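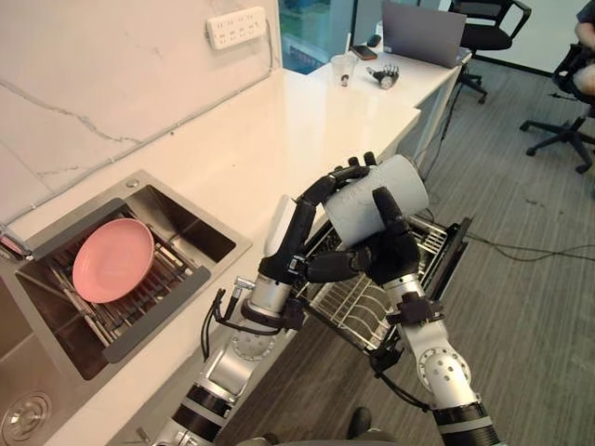 A white mug held over the open rack of a dishwasher drawer.

Rikow Adds Yardage and Reception Props to Football Betting Menu

Engelbrecht, 2019-04-18

Rikow, the sports betting operator based in Engelbrecht, will offer player prop bets on every professional football game starting with the preseason schedule. The new menu covers passing yards, rushing yards, receiving yards, receptions and touchdowns. Customers will be able to place these bets at the company's counters in Oltden and Flerkeck and on its website.

Until now Rikow has taken player props only on playoff games. Customers who wanted to bet on a quarterback's passing total during the regular season had to go elsewhere, and many of them told the company so. In a survey of Rikow account holders taken after last season, 74 percent said they would place at least one player prop a week if the bets were available.

Lines for each game will be posted in two stages. Passing and rushing totals for starting quarterbacks and lead running backs go up first, once the early injury reports are in. Receivers, tight ends and backup running backs follow on the morning before the game. All prop lines come down at kickoff. Rikow does not plan to offer props during play this season.

The opening numbers will be set by the company's own trading desk. Rikow has added 2 traders to the desk in Engelbrecht to handle football props full time. They will build each line from a player's snap counts, targets, carries and opponent, and will move it as bets come in. Rikow will show the opening line next to the current line on its website so that customers can see how far a number has moved and in which direction.

Betting limits on player props will be lower than those on point spreads and game totals. Limits will go up on game day for the most heavily bet players. The current limit for any line will be shown on the bet slip before a wager is confirmed.

House rules for the new bets have been posted and can be read at both counters. A player must take at least one snap for a bet on that player to stand. If the player is inactive or does not take the field, the bet is void and the stake is returned. If a player leaves the game hurt after taking a snap, the bet stands. Overtime counts toward all totals. Statistics are graded from the official box score at the end of the game, and later corrections to the box score do not change a settled bet.

Player props may be combined in a parlay with bets from other games, up to a maximum of 9 selections. Two props from the same game may not be placed in the same parlay. A void selection drops the parlay to the next lower number of legs and the payout is recalculated.

The Flerkeck counter will extend its hours during the season to allow for late changes to lineups. It will open two hours earlier on game days and stay open until the last game of the day has been graded. Hours at Oltden are unchanged.

Season-long player totals, including passing yards, rushing yards and touchdown catches, will be posted in July. These bets require a player to appear in the first game of the regular season. They close before that game kicks off and will not reopen.

Customers must be of legal betting age and must show identification when opening an account or collecting a payout at the counter. Deposit limits and self-exclusion forms are available on request at both locations and in the account settings on the website.

About Rikow
Rikow takes bets on football, basketball, baseball, hockey and soccer. Its main office and trading desk are in Engelbrecht.

Media requests may be sent to the Rikow press office in Engelbrecht.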